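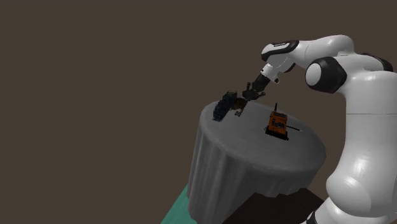 *Round table with a grey cloth, small things left out on top.*

## Looking after tablecloths and the tables under them

A cloth saves a table from scratches but it also hides trouble. Crumbs work their way under the hem, and a damp patch can sit on the timber for days before anyone lifts the cloth to look. Take it off once a week, shake it outside and wipe the table down before it goes back on.

### Getting the size right

Measure across the middle of a round table, then add twice the drop you want. A 90 cm table with a 25 cm drop needs a cloth 140 cm across. Longer drops look good but they catch on knees and chair arms, and toddlers pull on them.

If the cloth slides, cut a piece of non-slip drawer liner a bit smaller than the tabletop and lay it underneath. Felt works too and is kinder to a polished surface. Don't use double-sided tape on varnish.

### Stains

- **Red wine:** blot, don't rub. Cold water from the back of the fabric, then soak in an oxygen bleach if the label allows it.
- **Candle wax:** let it harden, lift off what you can with a butter knife, then press with a warm iron over plain brown paper. Change the paper as it fills.
- **Curry or turmeric:** dish soap first, wash, then dry in full sun. It may take 3 goes. The colour fades a little each time.
- **Tea and coffee:** a paste of bicarb and water, left for an hour.
- **Grease:** cover with cornflour overnight and brush off in the morning.

Check the stain has gone before you use the dryer. Heat sets most of them.

### Washing and drying

Dark and mid-grey cotton shows lint badly. Wash it inside out with other darks, never with towels. A 100 per cent cotton cloth will shrink a bit on the first hot wash, so if you're buying to an exact size, go up one.

Hang round cloths over two lines so the middle doesn't stretch. Bring them in slightly damp and iron from the centre outwards, turning as you go. Polyester blends can usually go straight back on the table.

### White rings on timber

Asanka Akanda sent in this one. Rub a little plain mayonnaise into the ring, leave it a few hours and wipe it off with a soft cloth. It works on fresh heat marks on varnish. Old black marks are water in the timber itself and need sanding.

### Storing cloths

Roll them around a cardboard tube instead of folding. Khurram Khattak keeps his on trouser hangers in the linen cupboard, with the size in biro on a bit of masking tape.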